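Sourdough in a cold kitchen, or how I learned to wait

So February has been a month. The kitchen in this house sits on the north side, and when we moved to Jerville the agent called it "fresh," which I should have asked more questions about. I keep the heat low at night and by breakfast the thermometer on the windowsill is sulking. My starter hates it. I've had that starter for 3 years (it came in a jam jar from my old neighbor in Wodunbridge) and up until this winter it would double before I'd finished the paper. Now it just sits there and burps at me once in a while.

My first idea was to throw more starter at the problem. Don't do this! I got a loaf that smelled like paint and had a crust you could roof a shed with. Second idea was warm water, and that helped a bit, but the dough gave up all its heat inside an hour and then we were right back where we began.

What finally got me somewhere was slowing the whole thing down and quitting with the clock. I mix on Friday after supper, I do my folds while the dishes get done, and then I leave it alone until morning. All night! In July that would be soup. In this kitchen it's just about ready when I come down in my socks, with the top a little domed and a few bubbles along the side.

For anybody who wants numbers, I'm using 400 grams of bread flour and 268 grams of water, plus salt and a big spoonful of starter. That's on the dry side and I know some of you like it wetter. I tried wetter. I spent a whole morning scraping it off my wrists and the dog got some in her ear. When it's this chilly I want a dough I can pick up.

The final loaf weighed 889 grams before baking, more than the flour and water and salt should add up to, so either my spoonful of starter is a lot bigger than I think it is or my scale needs a new battery. Probably both. I've been meaning to start weighing the starter too, and I've been meaning to for a long time.

Flour is its own headache. I was buying Wuyts, the white one in the paper sack, and then the store quit carrying it and I switched to the Pudwood, which drinks a lot more water at first and then goes slack on you later. Give it half an hour to sit before the salt goes in. I skipped that step twice and both loaves spread out like pancakes. Very tasty pancakes, but still. 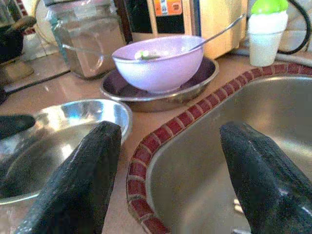
Bram Coppens wrote in after my last post to say that I'm wrong about the overnight rise, and that a colder dough only tastes better if you let it warm up for a good hour before shaping. He says he puts his in the oven with just the light on. I tried it this week and okay, Bram, the crumb was nicer. The crust I'm less sure about.

Sem Dierckx wants to know if any of this works with rye. I have no idea! I've got over half a bag of rye in the pantry from a very ambitious mood last fall, so I'll give it a go next weekend and report back, assuming the starter is speaking to me by then.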